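We use cookies to remember your settings and count page visits. Accept | Manage choices

The Plurthorpe Local Reporting Fund: Your Questions Answered

Last updated Friday, October 11, 2024

The fund pays for reporting that small newsrooms and freelancers can't easily pay for themselves: records requests, court transcripts, travel, a lawyer's read before publication. We love this work, and we love hearing from people who haven't applied for anything before. If your question isn't covered, write to us!

Who can apply?

Any freelance reporter, student journalist or newsroom with fewer than 90 people on staff. You don't need a press card or a journalism degree. We've backed a retired bus driver who read every transit contract in Druston going back years, and that was one of the best series we've had a hand in.

What kinds of stories do you fund?

Public interest reporting in the broad sense. Town budgets, policing, housing, water, schools, who gets which contract and why. Last round we funded 133 projects, and plenty of them began with one odd line in a set of meeting minutes. Opinion columns, reviews and sponsored pieces are outside what we do.

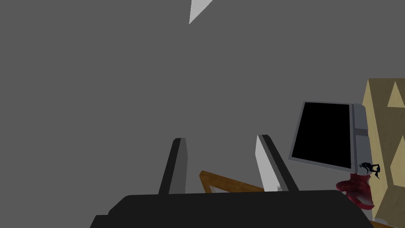 Gray surface with a pale triangular shape near the top.

How much money can I ask for?

Small grants go up to $610 and are meant for one clear expense, like copying fees or a train ticket to a hearing. For anything larger, send us a short outline first and we'll talk it through with you. We really do talk it through, usually by phone, and people tell us the call was useful even when the answer was no.

Do I need an editor or outlet lined up?

For a small grant, no. For a larger one we'd like to see a note from an editor saying they're interested. It can be two lines in an email. If you don't know any editors yet, tell us what you're working on and Hanna Piątek, who runs our mentoring program, will try to introduce you to a few. 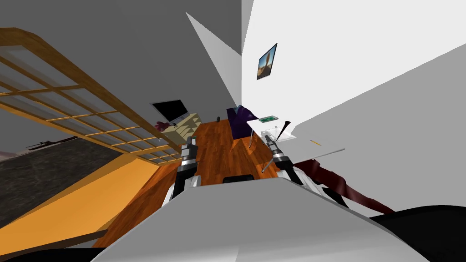
Introductions take a week or two, so ask early if you have a deadline coming up.

Do you get a say in what I publish?

None at all. We don't see drafts unless you ask for legal review, and even then only the lawyer reads them. Donors don't learn which stories they're supporting until those stories are out. We turned down a sizable gift from the Ackermann family trust over exactly this point, and we'd do it again.

What if someone threatens to sue me?

Tell us right away, before you reply to anyone! Keep the letter, keep the envelope if there is one, and note the time it arrived. Grantees get up to 2 hours with a media lawyer at no cost, and Séverine Joly on our legal desk can point you toward longer-term help. Please don't delete or edit anything that's already online until you've spoken with her.

How should I protect my sources?

Start with the basics, which go a surprisingly long way. Use an encrypted messaging app, keep names out of file titles, and agree with your source at the very beginning on what "off the record" means to each of you. Never send us a confidential source's name in your application. We don't need it and we don't want it sitting in our inbox.

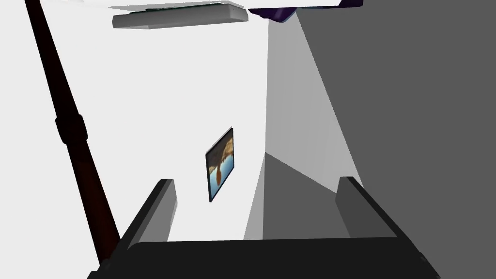
We also run a free online security class (October's is filling up fast, and it's a good one). You can join with your video off and under any name you like.

Can I apply in a language other than English?

Yes, and please do. We can read applications in French, Polish and Spanish. For other languages, send a short note and we'll look for a reader. The finished story can be in whatever language your audience speaks.

I was turned down. Can I try again?

Absolutely. The Vavorach landfill investigation was turned down the first time with a page of comments, came back much sharper, and was funded in the next round. Every applicant gets written feedback.

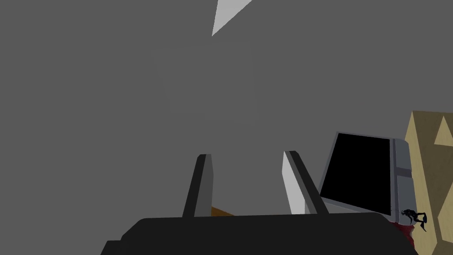 Read it, argue with it if you think we got something wrong, and send a fresh application when you're ready. There's no limit on how many times you can apply.

When will I be paid?

Small grants go out within ten working days of your signed agreement. Larger ones are paid in two parts, half at the start and half on publication. If a story falls apart for good reasons, which happens to excellent reporters all the time, you keep the first half.

Contact us | Privacy | © 2024 Plurthorpe Local Reporting Fund | Back to top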